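Review: Pradar Docs 2, a self-hosted wiki and file editor for small teams

Posted 14 May 2021 by Hiba Azar

I have used Pradar Docs at work since March, first on my own laptop and then on the small server of our team. Before this we kept our notes in Zamico, where every page was a separate file and the search did not look inside attachments. My colleague Marwan Mansour asked me to write down my opinion, so I am sharing it also with other people who must choose such a program.

Installation

Pradar Docs comes as a container or as a normal package for Linux. I tried both. The container was ready after one command, but the package asked me for a database password that I had not created yet, and the error message did not explain this. If you choose the package, please create the database user first. The manual mentions it only on the last page of the chapter.

The administrator panel is clean. You can add users by hand or import them from a list. I imported ours from a spreadsheet, and the names with accents were kept correctly. In Zamico I always had to repair them.

Editing

The editor opens quickly, also on an old computer. There are two modes. In the simple mode you see only the text and a short toolbar. In the full mode you also have tables, page templates and comments in the margin. I prefer the full mode for long pages, but Elie Qudah, who writes most of our meeting notes, has never left the simple one.

When two persons edit the same paragraph, the program shows a colored line next to it and saves both versions until somebody chooses. I find this safer than the usual method, although it is slower if you have many small changes.

Pictures can be dragged into a page directly. They are placed under each other, and you can write a short caption or leave it empty.
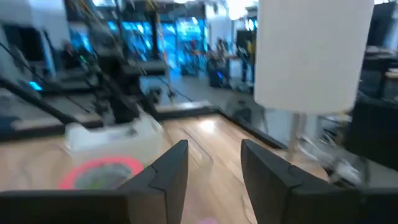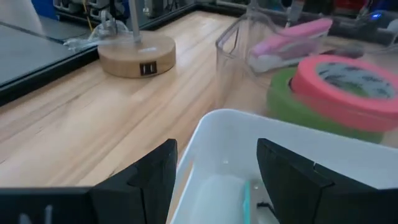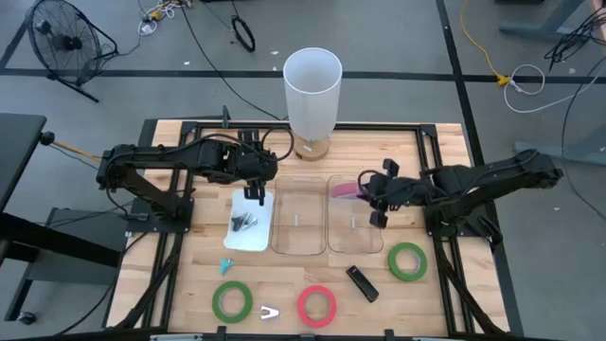
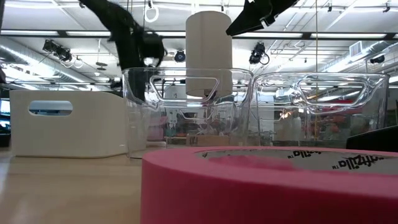

The size of a picture can be changed only with the menu, not with the mouse. I hope this will be improved. Also, if you move a page to another folder, the pictures move together with it, but the links from other pages must be updated by hand.

Search and import

Our old archive had 3,000 pages. The import ran during the night and in the morning I had a report with the pages that failed. Most of them contained old macros from Zamico, so I cannot blame the new program for that. The search finds words inside PDF files, and you can limit it to one folder or one author. It does not forgive spelling mistakes. If you type one letter wrong, the result is an empty list.

What I did not like

The mobile version is weak. You can read pages, but the comments are hidden and the keyboard covers the last lines of the text. Notifications arrive by e-mail only. Anas Karaki wrote a small script which sends them to our chat, and it works well, but I think such a function should be included.

The export to text documents loses the colors of table cells. Export to PDF is correct.

Support

I wrote to the support two times. The first answer came the same day and solved my question about backups. The second one, about the mobile keyboard, was only a link to the forum, where other users have the same problem.

My rating is four stars of five. We will keep Pradar Docs for the team notes, and I will test the calendar plugin when the next version is released.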